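Looking After a Track Car Over the Winter

The last sprint of our season at Olbridge is always in October, and by the time the trailer is back in the yard I have usually had enough of the car and it has certainly had enough of me. It is very tempting to push it to the back of the garage, throw the old dust sheet over it and not think about it until the entry forms come out again. I did exactly that for the first couple of winters, and paid for it every spring with seized calipers, a flat battery and a smell of mouse that took until June to shift. So these are the jobs I do now, more or less in the order I do them, and most want nothing fancier than a bucket and a free afternoon.

Start with a proper wash, and I mean underneath as well. Get the car up on stands, take the wheels off and go round the arches with a stiff brush and warm soapy water. You will be amazed how much rubber and gravel gets packed in behind the liners (I once filled a seed tray with it). Rinse it, then leave everything open to the air overnight before you think about covers. If you have a leaf blower, use it on the brakes and in the seams round the sills.

Next, the brakes. Pull the pads, label each one with a bit of masking tape so it goes back in the same place, and look at the dust seals while you are there. Clean the sliders and put a thin smear of the right grease on them. I change the fluid in the autumn and leave it at that, though plenty of people at our club like to do it again before the first event, and I wouldn't argue with them. Old fluid draws in damp, and a car standing still all winter is a perfect place for it to do its worst.

Tyres next! Slicks and soft track tyres hate the cold, so bring them indoors if you possibly can. Mine live in the cupboard under the stairs, in black bin bags with the tops tied, and the family has stopped asking. Lay them flat if they are off the rims. Keep them away from the boiler and anything electrical that hums, and write the corner and the number of runs on the tread in chalk. I put the car itself on a set of tired road tyres, pumped up a little harder than usual, and roll it a foot or so whenever I go in for the lawnmower.

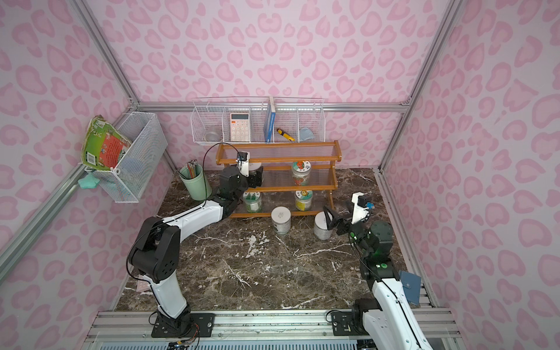 Ó Ceallaigh wrote in to say that rolling the car is all very well, but leaving it on axle stands with the suspension hanging is hard on the bushes, and that a better plan is to put the stands under the hubs so that everything sits at its normal height. I have tried this since and must say I rather like it. It takes a bit of fiddling, and you want a good level floor, but the car felt much less stiff on its first outing.

Fuel is the thing people argue over. My own habit is to drain the cell almost dry, run the engine until the lines are clear, and leave the cap cracked for an hour with the garage door wide open and no heaters going. If yours is a steel tank you may do better to brim it, as an empty steel tank can rust from the inside. Whichever you choose, write it on a strip of tape and stick it to the steering wheel, or you will be cranking away in the spring and blaming the pump.

The battery comes out and goes on the shelf with a small maintenance charger. Stand it on a piece of wood if you like, my father always did. Wipe the terminals with a little bicarbonate of soda in water, dry them well and finish with petroleum jelly.

Belts and seats deserve some attention too. Sponge the harness with lukewarm water and a drop of mild soap, never anything with bleach in it, and hang it over a door to dry. Check the date on the label while you have it in your hands. Mine had 2 months left on it last time, and I would much sooner find that out in the garage than at scrutineering. Helmets want the lining wiped, the visor left slightly open, and a soft bag - an old pillowcase does nicely.

Torque settings I keep on a card inside the toolbox lid. Wrenches should be wound back to their lowest setting before they are put away. Mine goes up to 200 and spent one whole winter set at 90, and it has not been right since.

For mice, block the exhaust and the intake with a wad of wire wool and tie a bright rag to each so you can't forget them. Peppermint oil on cotton wool works for a week or two and then needs doing again.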